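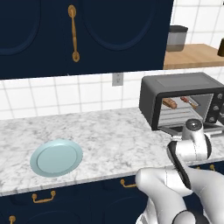

The toaster oven task in our practice kitchen, as you'd see it on your screen.

Jobs > Part-Time and Remote > Robot Teaching

Print this page | E-mail this job to a friend

Come drive a robot arm around our kitchen (from your own desk!)

Hi! I run the teaching sessions for Skarkari, a small project at Dusier, and I need more people to show our robot arm how to do kitchen chores. The kitchen is a computer simulation, so if you drop the bread, there are no crumbs to sweep. You steer the arm with a hand controller, we record how you moved it, and those recordings are what the robot learns from.

I started out doing this myself and I was terrible at it for the first 2 days. I kept coming at the oven from a silly angle and bumping the door. Then it clicked, and now I have a hard time making myself stop for lunch. If you like fiddly games, or you're the one in your family who gets handed the tangled necklace, you'll probably love it.

We're working on toaster oven tasks right now: getting food out, setting it on a plate, that sort of thing. You'd do the same chore over and over with the pieces in slightly different spots. Our goal for this round is 839 good recordings, and I'd like each person on the team to make 200 of them. Slow and smooth beats fast. I throw out the jerky ones (I throw out plenty of my own, too).
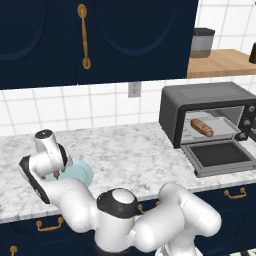
Do I need any experience with robots?
None at all. We train you over a video call, and your first session is just for playing around with the controls.

What I'm looking for: someone patient, with steady hands and a decent internet connection, who can sit for a session of 2 hours with breaks. Left-handed folks are very welcome, the controller works either way. You need to be 18 or over. We mail you the controller and you mail it back at the end, postage on us.

There are 4 spots open. The work is paid by the hour, including training, and we start as soon as the team is full. If you're near our Sokgate office and would rather come in, we've got a desk for you, and the coffee from Pintér downstairs is very good.

To apply, use the e-mail link on this page and write me a few lines about yourself, plus the hours you're usually free. No résumé needed! I read everything myself, so give me a little time to answer. Please write by 3/10/22.

Print this page | E-mail this job to a friend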